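About Avora Language School

Avora Language School teaches adults who need a second language for work, for study or for daily life. The school was founded in Fumville as an evening program for hotel and hospital staff, and evening classes remain the largest part of its schedule. Instruction is offered in English, Spanish, Japanese and Portuguese, from the beginner level through advanced writing.

Last year 922 students were enrolled at the school's two locations. The main building in Fumville houses the testing office, the library and most of the day classes. The Piston Street annex is used for evening courses and for small-group conversation practice.

Our Approach

Students are placed by means of a written test and a short interview with a member of the teaching staff. Placement is reviewed after the second week of each term, and a student may be moved to another group at no charge. Classes are kept small enough for every student to speak in every session. Homework is assigned, read and returned with comments.
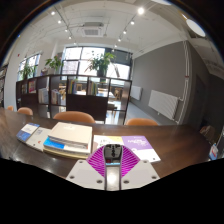

Course materials are prepared by the school's own teachers and are revised each February, before the spring term opens. The cost of printed materials is included in tuition. Students who miss a class may collect the handouts from the front desk and are expected to complete the work before the next meeting.

Partnership with Nagano

Avora maintains an exchange agreement with a partner school in Nagano, Japan. Under the agreement, students at the intermediate level and above may apply to spend one term abroad, and teachers from the partner school visit Fumville to lead workshops in reading and pronunciation. Applicants must have completed two full terms at Avora and must submit a letter of interest in the language of study.

Study Areas

Enrolled students may use the study areas outside class hours. Quiet conversation is permitted. Food is not, although covered drinks may be brought in. Tables cannot be reserved in advance during examination periods.
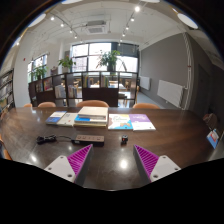 Table with power strip.

Admissions

Applications are accepted throughout the year, and new beginner groups open at the start of every term. The application form, the current fee schedule and the refund policy are available from the admissions office. Employers who wish to arrange classes for their staff should write to the same office, stating the language required and the preferred hours of instruction.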